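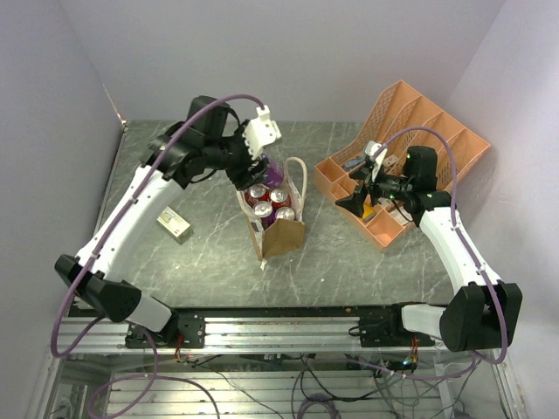 Stop building the arm first. I mean it. Every thread on the Skornerberg workshop board starts with the arm, which motor, which gripper, and the table is whatever was lying about in the shed.

We did ours in May, Lourenço Fonseca and me, and the best thing we made was the box. Three pale walls and a rail along the front. Dull work. Cutting, squaring, cutting again becuase I measured from the wrong end. The two arms went on after that in an evening.

People say walls are cheating. A robot ought to cope with a real kitchen, cat and all. Fine, in ten years. At home you want one less thing changing while you work out why the wrist has sulked.

And shopping beats blocks. Fizzy drink cans, a paper bag with rope handles, proper awkward stuff. Coloured cubes teach you nothing about paper.

Cables, yes, I know. Ours are a tangle under the rail. Tidy them later, or dont. I spent 110 quid on clips and trunking for the last build and had it all out again inside two weeks. Waste of a good month's budget.

Box first. Then argue about motors.

July 2018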